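Let Tenants Hang Their Laundry Outside

By Moushumi Sultana

The lease on my apartment in Grokilville runs to 10 pages, and one full paragraph is about laundry. I may not dry clothes on the balcony, over the railing, or on any line visible from the street. I can keep a grill out there. I can keep a bicycle out there, and my neighbor has kept a dead Christmas tree out there since winter. A wet towel will get me a letter.

I got mine in May. It was for two pillowcases.

The building has 207 units, and most of us have no dryer of our own. There are shared dryers in the basement, and they cost money every time. A family with small children can easily run six loads a week. The sun on the south side of the building is free from late morning until dinner, and we are told not to use it.

The management company, Siddiqui, says the rule protects the look of the property. I have asked what that means and was told that prospective tenants form an impression from the parking lot. I believe them. I also think people who are looking for a place to live can stand the sight of a shirt.

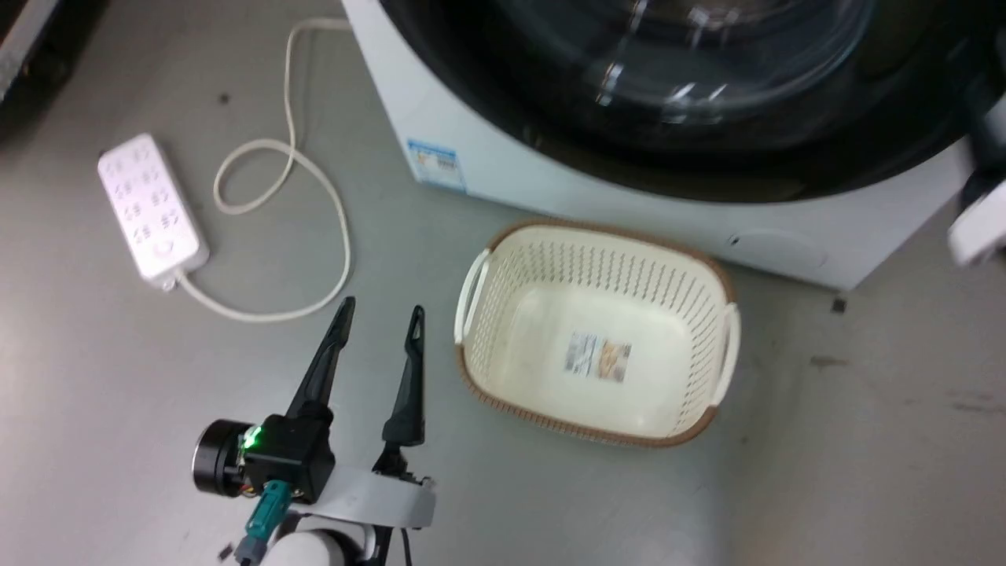

The rule has costs that don't show from the parking lot. Wet clothes dried indoors put water into the air, and in a small apartment with the windows shut it ends up on the walls. I have wiped mildew off the same corner of my bedroom for three winters. Siddiqui sent someone to paint over it once. The bill for that must have been more than any pillowcase could cost them.

I grew up in a house with a line across the yard, and nobody thought it said anything about us. My mother brought the sheets in stiff and folded them on the back steps. Somewhere along the way a clothesline came to look like a sign that you couldn't afford something. A lot of housing rules seem to start with that kind of worry.

I am not asking for much. Let people use a folding rack that stays below the railing. Set hours, if hours are needed, and ask that things come in by dark. The Dasta building across the road changed its rule two years ago and allows exactly this. I walk past it most evenings and have to look hard to find the racks.

A fine under our lease can go as high as $300. I have written to Siddiqui asking them to drop it, and I hope other tenants will write too. The office takes letters at the front desk until five.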